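Zastmont Robotics Club Forum > Sim Projects > Table clearing task, bowls keep going wrong

Started October 9, 2021

skomano_sam_fan
Hi all, second-year here, and please be patient because I tend to ramble. Our team (we call ourselves Jumano) is doing the table clearing challenge in simulation for the spring showcase in March. The arm has to pick up the dishes and stack the two bowls, and we get 15 tries on judging day with the layout shuffled each time. On our best run so far we managed 11, and I was so happy I bought everybody donuts. Then we changed the tablecloth model and it all went downhill. Do we go back to a bare table, or stick with the cloth and fix our grasps?

hajdu_bench
Welcome, and congratulations on the 11! My vote is for the bare table. I know the cloth looks lovely, but you're spending your evenings on scenery when you should be spending them on the gripper. My team did the same thing last year with a kitchen backdrop and we were still fussing over cupboard doors the night before.

plumtree
I'm going to disagree with hajdu_bench, fondly as always. The rules give extra credit for a dressed scene, and a cloth can be purely for looks if you keep a plain flat collision shape underneath. Skomano, did you check whether your new model brought its own collision mesh along? Those folds can be murder.

skomano_sam_fan
Oh my goodness, it did bring its own mesh. I had no idea! I'll swap it out tonight. Attaching a render from seed 1511, with the green bowl in the gripper and the orange one waiting next to it.

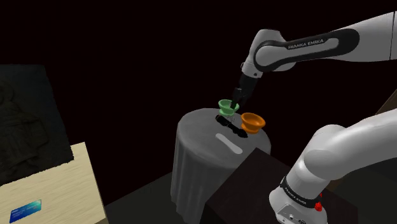
Post length: 98 words

The black utensil is what worries me now, because it's lying right under the green bowl and its handle points at the orange one. If we put the bowl back down for a second grasp — which our script loves to do — it lands on the utensil. Should we clear that first, even though the task sheet lists bowls first? I've read the sheet 2 times and I still can't tell if the order matters. My teammate says it's only a suggestion, I say we'll lose points, and we've been going back and forth about it all through lunch. The white bar up front I'd leave for last.

plumtree
Order isn't scored, only what ends up where. Move the utensil first and enjoy your lunch.

hajdu_bench
Agreed on the order. Still think you should lose the cloth, though — it hides the table edge, and you'll want that edge when you're debugging reach. But it's your showcase, and I'll be cheering either way.

skomano_sam_fan
Flat collision shape is in and I'm starting a fresh batch of 15 before bed. The cloth stays for now, sorry hajdu_bench!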